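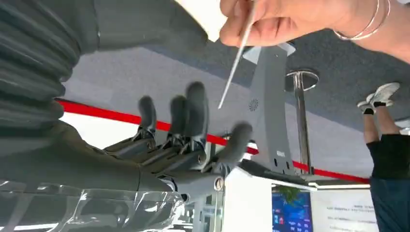

Film always runs out before the packing does, a customer told us in our first March, and we have sold longer rolls ever since.

Plumeo is a packing film supplier in Riihimäki. We stock clear and colored film, cut sheets and carpet-safe floor tape. The standard roll is 300 meters and the short one is 20. Trade buyers can order up to 1000 rolls at a time from the Nirkside warehouse.

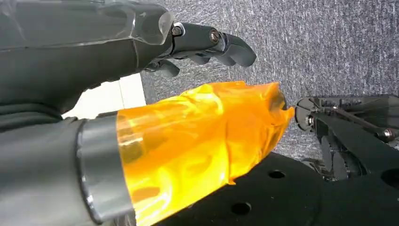 Orders placed before noon leave the same day. Odd shapes take more film than boxes do, so ask for a sample pack if you are unsure of the width. Our Omamari range is the thinner grade, made for wrapping by hand. Offcuts can be sent back with your next order.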